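Kenden Community Help
Home computers and repairs

Cookies: we use a small number of cookies to keep you signed in and to count visits. By carrying on you accept this. Change your settings at any time.

Old Dell tower, cooler off – what order do I strip the rest in, and what is worth keeping?

Posted by Parvathi Suvarna, November

I have been given a Dell desktop tower that used to do the accounts at a carpet shop in Bilside. They have replaced it and don't want it back. I'd like to take it to bits properly, keep anything useful and take what is left to the tip. I have fitted memory and swapped a hard drive before but never emptied a whole case.

So far the side panel is off and the processor cooler is out. I stopped there because I realised I had no plan. There is a graphics card, a power supply and a hard drive in blue holders down by the front. I haven't unplugged any of the data cables.

Questions:

Does the order matter from here?
Should the processor come out or stay in the board?
The expansion slots have blue clips and I can't find any screws. Do they just pull?
The shop's records are on the drive. They say they have copies, but I don't want to pass it on with customers' details on it.

I have a Phillips screwdriver, a pair of plastic tweezers and a wrist strap. My budget for this is nothing, or near it.

Answer from Ilango Rai
2,564 posts

The order matters a bit. I have done a fair number of these Dells and the cases come apart without much force if you go the right way round. If you find yourself pulling hard, stop and look for a catch.

First, make sure the mains lead is out, then hold the power button in for a few seconds. Put the wrist strap on and clip it to bare metal on the case. Lay the tower on its side with the open side up and leave it like that for the whole job. Give yourself enough bench to put the side panel down flat next to it, as they bend if you stand them against a wall and somebody kicks them.

With the cooler gone it looks like this. The graphics card lies across the board just below the socket, the memory slots are to the left of the socket, and the cables for the drives loop about on the right.

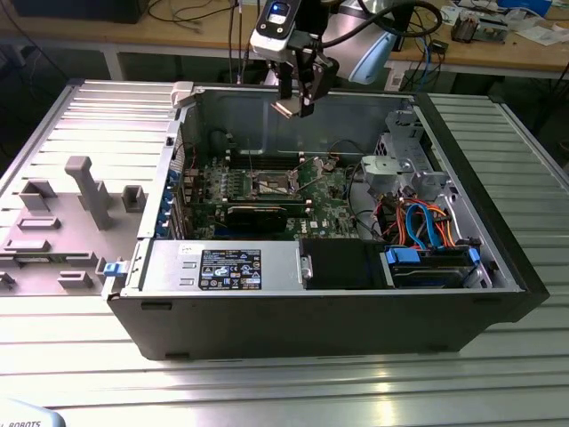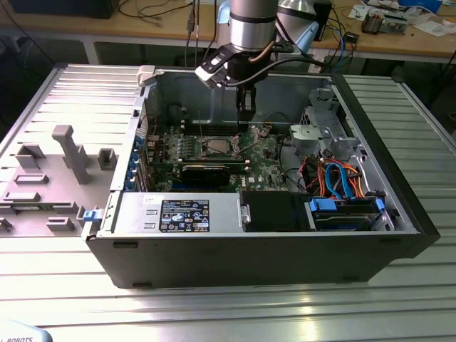

Take the hard drive out first, before you do anything to the board. Unplug the data cable and the power cable at the drive end, holding the plugs and not the wires. Some data plugs have a little metal spring you have to press. The blue holders on these are usually squeezed at both sides and then the drive slides out. Put a strip of masking tape on it and write what it is.

Next the graphics card. The blue clips at the back of the case are what hold the brackets, so you don't need screws. Open the clip, then look at the far end of the slot on the board, where there is normally a small catch. Press that and lift the card straight up. Most of the broken slots I have seen were broken by people who missed the catch.

Memory comes after that. Push down the tabs at the ends of the slots and the sticks rise on their own. Put them in a bag or wrap them in paper, not cling film.

On the processor, it depends what you want to do with the board. If you are keeping the board, leave the processor in its socket with the lever closed, because that is the safest place for it. If you are selling them apart, wipe off the old paste with a bit of kitchen roll and some alcohol before you open the lever. Then lift the metal frame and pick the processor up by its edges. Don't touch the socket. Bent pins in there are very hard to put right.

Unplug every power lead from the board and drives before you move the power supply. Check whether yours has a release catch as well as screws. Don't open the supply itself, there is nothing in it for you and it can hold a charge.

The board goes last. Take a photo of the small front panel wires before you pull them off or you will never get them back in the same place.

As for keeping things: memory and graphics card yes, power supply maybe. Dell sometimes use their own plugs, so check it against whatever you want to put it in. I would keep the case screws too. I have a jam jar with at least 200 in it and still never have the right one.

Answer from Washington Macedo
58 posts

Agree with most of that, except I do the memory before the card. It makes no difference really, I just like the sticks out of the way early.

About the drive. Deleting the files is not enough and neither is a quick format. Put it in another computer or a USB dock and run a full overwrite. It takes hours, so start it in the evening. Be very careful to pick the right drive. If it won't run, drill through it in a few places with goggles on and the drive in a vice. The tip at Kirwood takes them after that, in the small electricals cage.

I would also ask the shop to say in writing that they don't need anything from it. People do change their minds.

Answer from Karthikeyan Bhat
3 posts

just sell it whole. someone in Marar got 159 for one, no idea what was in it though

Reply from Parvathi Suvarna

Thank you all. I'm going to take the drive out tonight and leave the processor where it is for now, with the lever down. Washington, I have emailed the shop. Ilango, does the plastic air duct by the fan have to come off before the board will lift, or does the board slide out under it?

Reply from Ilango Rai

Take it off. It normally unclips, and the board needs the room on that side. Same goes for the fan lead, which is easy to forget.

Edited by Vasiliki Kourkoulas (moderator): moved from General Chat, title made clearer.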